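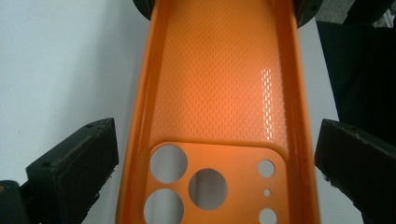
The inside of an orange plastic phone case, with a textured back.

The Erlow Ridge Fire was a wildfire in the hills above the town of Plulow that burned 434 acres over 3 days in June. It is mainly remembered for the dispute over how residents were warned. No deaths were reported.

Warnings

The county sent evacuation notices through Vurneo, a phone alert service it had adopted the year before. The county has claimed that the notices reached "nearly every household" in the two evacuation zones. It has never released delivery records to support this, and the claim appears to rest on the number of messages sent, which says little about how many were received. Cell coverage on the Goicoechea Road side of the ridge was poor before the fire, and several residents there said they left after seeing smoke or hearing from neighbors.

Response

Ground crews were joined on the second day by 2 National Guard helicopters dropping water. Press accounts often credit the aircraft with saving Plulow. A review by Deepika Hegde, a fire behavior analyst, dated 16 May 2022, was more cautious. It noted that the wind had shifted away from town over an hour before the first drop, and that the northern line was already holding.

Cause

The official cause is listed as "equipment use." The type of equipment has not been named, and the finding is disputed by two landowners on the ridge.

Aftermath

The county renewed its alert contract through 2028 without an outside test of the system. Sirens were promised for Goicoechea Road. As of the last published budget, no money had been set aside for them.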